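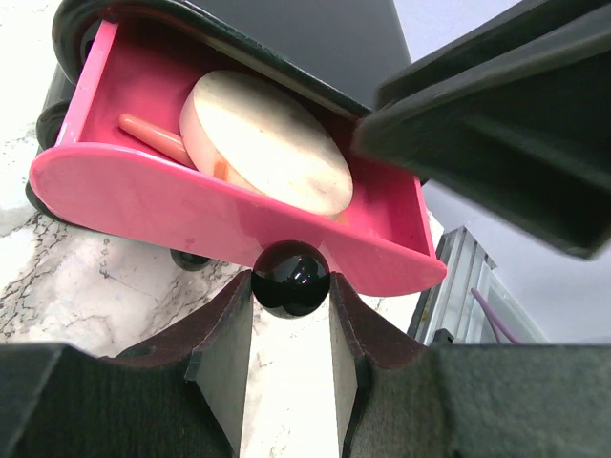

Horobets opens its equipment planning service to small workshops and packing rooms

Free workbook and fixed-price planning days aim to help first-time buyers of robot arms set a budget they can live with

TROSHOLM, July 5, 2022 — Horobets, the Trosholm firm that helps smaller businesses choose and plan for handling equipment, is delighted to announce that its planning service, Worum, is now open to any workshop, packing room or teaching lab thinking of buying its first robot arms. Until now Worum has been offered only to existing customers, and we have been asked so often, and so kindly, when it would be made more widely available that we are very glad to be able to say: today.

The service has two parts. The first is a workbook of 40 pages, free to anyone who writes in for one, which takes a buyer through the costs of a bench installation from the first visit by a supplier to the end of the third year of use. The second is a planning day, held at the buyer's own premises, for a fixed fee of £774. The fee includes a written budget, a floor sketch and a follow-up call 3 months later, and it stays the same whether or not the customer goes on to buy anything at all.

The workbook grew out of conversations with people who had bought equipment in good faith and then found themselves short. Most of them had budgeted carefully for the arm. What they had left out were the fingers, the spare fingers, the cameras, a sturdy frame to fix things to, cable long enough to go round a corner, and above all the hours their own staff would spend setting out objects, watching, making notes and setting them out again. In one packing room we visited in May, the staff hours in the first half-year came to more than the price of the arm, and there had been no line for them anywhere.

"I always ask people to tell me about the most awkward thing they handle," said Meenakshi Dwivedi, who leads planning at Horobets. "They want to tell me about the box, because the box is easy, and I do understand that. But somebody in the building is picking up round things, or shiny things, or something that has rolled up against something else, and if that job is on your list then it has to be in your budget too. We would much sooner have that talk over a cup of tea in the first week than over an invoice in the tenth."

Awkward objects have a chapter to themselves in the workbook, and it is the chapter early readers have written to us about most. It asks buyers to gather the things they really handle, put them on a bench in the sort of muddle they are usually found in, and plan around that. A tray that slopes, an item lying across another item, a ball on a hard, smooth worktop with little room to either side — all of these change what sort of gripper is wanted, how many cameras will be useful and where they ought to be fixed. A camera at the wrist gives a close view of the fingers and whatever is between them, but the other arm may well come into that view, and the workbook suggests setting money aside for a second viewpoint before it is needed.
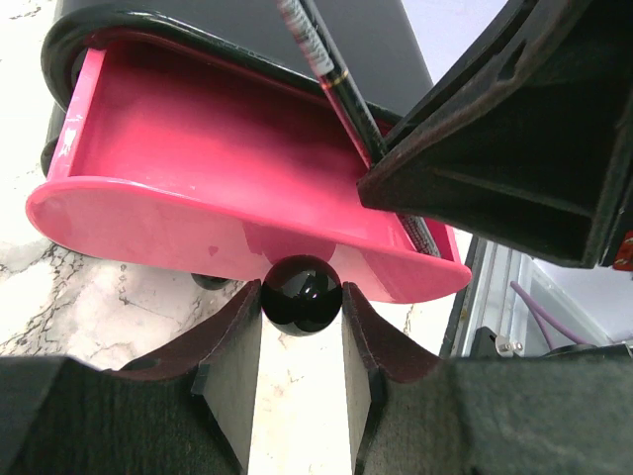

Words: Inna Hrynyshyn, Horobets press desk

A dark, glossy ball held between two fingers, just under the lip of a pink tray, is a good picture to keep in mind when reading the chapter on grippers. The fingers have to meet the ball from both sides, there is a tray right beside them, and a second gripper is close by on the right. A buyer looking only at lifting weight on a supplier's data sheet would have no reason to think about any of that. Worum asks for the clearance around the object as well as its weight, along with the width of the fingers and the space the arms will need when both of them are over the same part of the bench.

It also asks, in some detail, about surfaces. Worktops, trays and fingertips all wear, and they wear at different rates, so the workbook has a separate page for each. We recommend that buyers of a two-arm bench put by £200 a year for fingertips and small fittings, and keep that sum apart from the general maintenance money so that it doesn't get spent on something else in a busy month.

A word about Mindamia

Readers who know us already will remember Mindamia, the costing sheet we have been sharing with customers for several years now. Mindamia isn't going away. It has been brought up to date and is included at the back of the new workbook, with the same columns in the same order, so that anybody who has filled one in before can carry their figures straight across. The main additions are a line for staff hours, a line for storage of objects and trays between sessions, and a box for the date on which each quotation runs out. That last one was suggested by several customers separately, and we were a little embarrassed not to have thought of it.

What happens on a planning day

A planning day begins with a walk round the premises, and we do ask that the people who will work beside the equipment come along for it, even if only for the first hour. After that the planner sits down with whoever looks after the money and goes through the workbook page by page. Lunch is not included, though we have been very well looked after so far! In the afternoon the bench is measured and sketched, power and network points are marked, and the awkward objects are brought out and talked over. The written budget follows by post or email within two weeks.

Horobets does not sell robot arms, grippers or cameras and takes no commission from the companies that do. Customers are given a list of questions to put to suppliers, and are welcome to send us the replies if they would like a second pair of eyes on them.

"Some of the nicest days I have had in this job ended with the customer deciding to wait a year," said Meenakshi Dwivedi. "They knew what they were waiting for, and they knew what it would cost when they got there. One lady told me she slept better. I was very pleased with that."

How to book

Planning days can be booked from this week, by telephone or through the enquiry form on the Horobets website. Requests for the free workbook should give a postal address and say whether a printed or an electronic copy is preferred. Schools and colleges are asked to mention their budget year when they write, so that the planning day can be fitted in before orders have to be placed.

Notes to editors

Horobets is based in Trosholm and advises small and medium-sized businesses on the purchase of handling equipment.
Worum is the name of both the workbook and the planning service.
Meenakshi Dwivedi is available for interview. Please contact Inna Hrynyshyn at the Horobets press desk, who will also be happy to send a review copy of the workbook.

ENDS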